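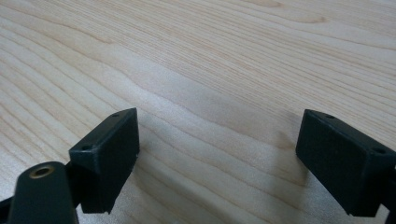 Light wood top, grain on the diagonal, reflected light on the far side.

List: plirnura-workroom
Subject: Re: tabletops in 512, sand or replace?

Replying inline. I have trimmed the part about the chairs; that belongs in its own thread.

> The Trurari quote for new tops came to 3,189 before delivery, which
> seems like a lot for the sake of some dull patches. Could we sand the
> existing tops in place and put a new coat on them? I have a belt
> sander and a free Wednesday.

Please leave the belt sander at home. We don't have paperwork for these tops. They came with the room, and the delivery slip from Bassey lists them only as "top, light, finished." Until someone establishes whether they are solid or faced, the safe assumption is a thin face over something else. A belt sander can go through a face veneer in a few seconds, and a sand-through can't be repaired so that it matches.

The photo doesn't settle the question. The figure is made of long, curving stripes that bunch into tight, wavy bands in some places and spread into wide, calm areas in others. A sheet cut by rotary peeling will do that. So will a printed pattern. A wide flat-sawn board can produce part of it, but I would expect to find glue lines between boards somewhere on a solid top of this width, and I can't make any out. That is weak evidence, and I wouldn't sand on the strength of it.

Three checks, in the order I would do them:

Edge. Look at the front edge and then at an end. On solid wood the lines on the face continue over the corner, and the end shows end grain. On a faced panel the lines stop at the corner, or there is a strip of edging with a visible joint. If there is edging all the way around, go to the underside.

Underside. Look inside a screw hole or a cable cutout. Layers mean plywood. Chips or a uniform brown mean board. If the hole is clean and the same color all the way in, it is probably solid.

Repeat. Lay a strip of paper along the top, mark where a few distinctive bends in the grain fall, then slide it sideways. If the same bends come around again exactly, the pattern is printed and there is nothing to sand. Peeled veneer comes close to repeating but drifts.

> They look like maple to me. If it's maple, we want the Gillo hard
> finish, right?

Maple or birch. I can't separate the two from a photo and I doubt anyone can at that distance. Both are pale, both are fine-textured, and a clear coat evens out what difference there is. It doesn't matter much for choosing a finish. What matters is what is on there now, and whether the Gillo will stick to it.

To find out, pick a spot on the underside or inside a leg position where nobody will look. Put on a few drops of denatured alcohol and wait a minute. If it goes tacky, it's shellac. Wipe it off and try lacquer thinner on a fresh spot. If that softens it, it's lacquer. If neither one does anything, treat it as a cured varnish, a catalyzed coating, or plastic laminate, and expect to scuff it before any new coat will hold. Open the window first and keep the rags in the metal can.

> The shine is uneven. There's a bright area and then it goes dull.
> Doesn't that mean the finish has worn off in the middle?

Not necessarily. A soft bright patch at the far side of a tabletop is what any faintly glossy surface gives you when there is a light or a window beyond it. Walk to the other side of the table and look again. If the bright area moves with you, it is a reflection. If it stays where it was, you have a real difference in sheen, and then it's worth marking the boundary with low-tack tape so the rest of us can find it.

The same goes for the color. The middle areas read lighter partly because the grain is wide there, with fewer of the tan lines in it. Anyone comparing two spots should compare like with like, wide area to wide area, before reporting wear.

Assuming the checks say there is real wood on top and an intact clear coat, this is the procedure I would propose for one table as a trial:

Clean with a damp cloth and a drop of dish soap, then a second cloth with plain water. Dry it. Don't use the spray polish from the supply closet. If there is silicone in it, the new coat will pull away into little craters.

Scuff by hand with 300 grit on a cork block. Go with the grain. On these tops that is less obvious than it sounds, because the lines run at an angle and curve as they go. Follow the general direction and keep the pressure low. The aim is an even haze. Stop as soon as you have it. If bare wood shows at any point, stop there too and write to the list.

Vacuum, then wipe with a cloth barely wet with mineral spirits. Let it flash off.

Apply one thin coat, working toward the door so that you aren't leaning over wet finish. Leave it overnight. Look at it in low light from the side. A second coat only if the first one is patchy.

If we want the surface smoother after it has cured, 2,000 grit used wet with a little soap will take the dust nibs off. It will also lower the gloss. I'd leave that out of the trial, so we can see what the coating does by itself.

> Should I go ahead and tell Trurari no?

Ask them to hold the quote. If the repeat check comes back as a printed pattern, refinishing is off the list and we are choosing between living with the dull patches and buying tops. It would also be useful to know what the quoted tops are made of. The line item says "birch finish," and I have seen that phrase used for real veneer and for paper. Ask for the face thickness in writing. If they can't give one, assume it is very thin.

Whoever does the edge check, please send a close photo of the corner with a ruler in it, and note which table it was. I can do the solvent spots any evening after six if no one else wants the job.

-- 
Plirnura workroom list
Reply below the quoted text and trim what you aren't answering.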